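**Gerkavis opens second furnishing hall at Wongsuwan**

December 4, 2017

Gerkavis has completed the fit-out of its second furnishing hall at the Wongsuwan site. The hall is used to assemble, inspect and stage seating and small tables ahead of delivery to cafes and event venues. Work on the floor and the glass doors finished in November.

The first product line to be staged there is Zilard, a range of metal-framed chairs and round-topped tables. The opening order covers 400 chairs. Planned capacity is 1,000 pieces per month, rising to 2,000 when the mezzanine is released for storage.

Each chair is set on the open floor and checked for level contact at all four legs, weld finish on the wire back, and seat cushion fit. Rejected frames are returned to the Durard workshop for correction within 11 working days.

"Daylight from the doors makes finish defects easier to find," said Napaporn Boonyarit, operations manager. "Inspection has been moved out of the old hall completely."

Trade customers may view the Zilard range at the hall by appointment through the Gerkavis sales office.

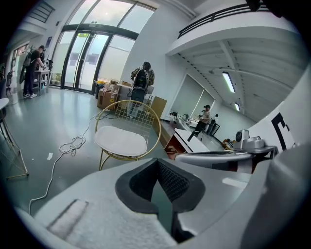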